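去Gillow看手持采集夹爪：一趟为明年预算跑的参观

2022-10-28

早上九点不到就到了Gillow的楼下，比约好的时间早了二十分钟，在门口买了个饭团站着吃完。这次开放参观我盼了很久，报名表是九月填的，后来一直没消息，我以为没选上，结果上周突然来了邮件，说可以带一个同事。我带了采购那边的小吴，现在想想这是整件事里最明智的决定，后面会讲到。

先交代背景。我们实验室明年要上一套桌面操作的数据采集设备，十二月之前必须把预算报上去。报少了明年没法补，报多了又会被打回来重写，去年我们就重写过一次，非常痛苦。所以我这趟的目的很具体：搞清楚一套手持夹爪到底要花多少钱，除了夹爪本身还有哪些东西要写进表里，以及哪些可以第二年再买。

接待我们的是Jiahui Shen，她管采集间的日常运行，讲话很快，走路更快。全组2位讲解，一位带大家看机械臂，她带我们看手持部分。我毫不犹豫跟了她，机械臂我们明年肯定买不起，看了也是白眼馋！

采集间比我想的朴素得多。没有那种宣传片里的蓝光和玻璃墙，就是几排桌子，每张桌子一个工位，操作员拿着夹爪在桌面上抓东西、放东西，一遍一遍地做。墙上贴着当天的任务单，手写的，有几行被划掉重写过。Jiahui说他们现在一共16个工位，最开始只有四个，是一个一个加上来的。她特别建议我们不要一次买齐，先买两三套，跑满一个月再下第二单，因为第一个月里你对夹爪的要求一定会变。

她举的例子是手指。他们第一批手指用的是供应商Rurnen的标准款，用了几周发现抓扁的东西很费劲，于是自己改了指尖的形状重新做。改手指本身花不了多少钱，麻烦的是已经采的数据和新手指对不上，要么丢掉，要么单独标记。所以她的原话是：“手指定型之前，别急着堆数量。”我把这句话抄在了本子第一页。

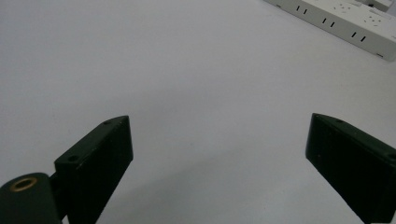

说到耗材，这是我收获最大的一段。我原来的预算表里只有三行：夹爪、电脑、硬盘。Jiahui看了我手机里的草稿，很客气地沉默了几秒，然后拉了把椅子坐下来，一行一行帮我往下补。备用手指要列，每套至少多备一对；螺丝和垫圈要列，看着不值钱，断货的时候整张桌子停工；还有电源和插座，这一条我完全没想到。每个工位要给电脑、充电器和补光灯供电，她让我们先去数一数自己实验室墙上的插口，再决定桌子怎么摆。小吴当场就给楼里的后勤发了消息问配电，回复说靠窗那一侧的线路是老的，要加负载得先申请。你看，如果不来这一趟，我们大概要等设备到货那天才会知道。

桌面也有讲究。她推荐浅色、不反光的台面，理由是夹爪颜色深，对比清楚，后期检查画面的人眼睛不累。他们试过一批亮面的桌板，灯一照全是光斑，最后搬去当了会议桌。我们实验室现有的桌子是深棕色的，小吴问贴一层哑光膜行不行，Jiahui说可以，她们有两张就是贴的，半年换一次，膜的钱也请写进表里。

中间休息的时候可以上手试。我排了十来分钟的队，轮到我时任务是把一块积木夹起来放进盒子，听着简单，我第一次夹就歪了，积木弹出去老远。第二次好一些。夹爪比看上去沉，手腕很快就有感觉，连续做半小时应该是上限。Jiahui他们的排班也是这么定的，做一段换一次人。这一点对预算有直接影响：设备可以两套，人不能只有两个。我之前按一套设备配一个学生来算工时，回去全要改。

再说价格，大家最关心的部分。Gillow他们不卖设备，所以说话没什么顾忌，这点真好。单独一对改好的手指，他们现在的加工成本是850元，小批量做的，量大会便宜一些。整套夹爪他们前后用过两家，除了Rurnen还有Zedex。Zedex那家贵一点，但是坏了寄回去修得快；Rurnen便宜，修一次要等很久，等的时候你得有备机，把备机算进去以后，两家的差距就没有报价单上那么大了。她没有说哪家更好，只让我们各要一份包含维修条款的报价，把三年的账算出来再比。

小吴在这里问了一个我绝对问不出来的问题：报价有效期多长，能不能锁到明年。我们的钱要明年才到账，现在拿到的价格到时候未必作数。Jiahui说她们吃过这个亏，后来都是让供应商在报价单上写明有效期，再在预算里留一点浮动。小吴回来路上已经在起草询价邮件了，我在旁边看得十分佩服。

下午看的是存储和检查。数据采完先进一台本地机器，当天有人抽看，不合格的当天重做。我本来想省掉这一步，等攒够了再统一检查，听完以后老老实实把检查的人工加了进去。她们有一次某个工位的镜头松了，过了好几天才被发现，那几天的数据全部作废，33个任务重排。从那以后每天收工前都要抽查，写在任务单的最后一行。

午饭是在他们楼下一家叫La的小馆子吃的，牛肉面很好，汤可以续。同桌有一位做仓储自动化的参观者，他们关心的问题和我们完全不同，一直在问夹爪能用多少万次，我们一直在问怎么报销，聊得居然很投机。

把我回来以后改过的预算表大项列一下，给同样在做计划的朋友参考：

夹爪两套，备机一套
备用手指每套一对，另留一笔改指尖的加工费
螺丝、垫圈、线材等小件
每个工位的插座、电源和补光灯
哑光桌面膜，按半年一换
本地存储，外加一份异地备份
操作人员工时，按轮换计算
每日抽查的人工
维修和来回运费
报价浮动

从三行变成了十行，总数涨了一些，比我担心的要少。备机那一项组里还有争论，有人觉得第一年可以先不买，我倾向于保留，下周开会再定。

几条给后面想去的人的小提醒。穿舒服的鞋，全程站着。采集间里说话要小声，有的工位在录音。带上你们自己的预算草稿，哪怕很粗糙，有草稿才问得出细问题。最好也带一个管采购的同事，技术的人和采购的人听同一段讲解，记下来的东西完全两样，我和小吴在回程的车上对笔记，重合的不到一半。

Jiahui说明年春天可能还有一场，会安排看手指的加工过程，我已经请她到时候一定通知我们。询价的结果出来以后，我再写一篇补上。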